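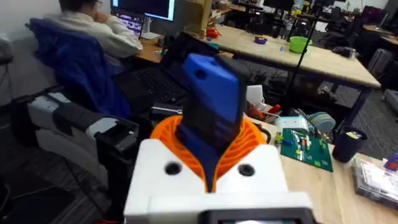 Perihan Tatlı
Applications Engineer, Wamico

Hekberg Collar Gripper
Page revised 24/09/2018

The Hekberg is an end effector for bench-top robot arms. It holds upright parts of mixed shape without a change of fingers. A collar of curved, ribbed fins closes on the part from all sides, and the fins bend to follow its outline. Housing and collar are 3D printed. The standard colors are white for the housing and orange for the collar.

Specification
Maximum payload: 500 g
Part diameter: 18 mm and up
Mass, without cable: 467 g
Fins per collar: 13
Wrist camera mount: included

Use
Present the part with its long axis in line with the collar. Parts held off axis load one side of the fins and wear them early. For handover between two arms, bring the second arm in from the side, below the top of the part, and run it at reduced speed until both grips are confirmed. The controller does not check for collisions between arms. That has to be set up in your own motion software.

The gripper is meant for shared work areas such as labs and test benches. It is not sealed and should not be used with coolant, cutting oil or fine dust. Small boards and loose tools should be kept out of the sweep of the arm.

Spare parts
Collars are sold singly or in packs of four. Print files for the collar are supplied with each order; files for the housing are not. Collars printed by the customer are not covered by the warranty. Older Pomare collars fit the housing but need the shorter screws.

Ordering
Units ship from Nernthorpe. The next production run is in November. State the arm model and flange pattern with your order. Adapter plates are quoted separately.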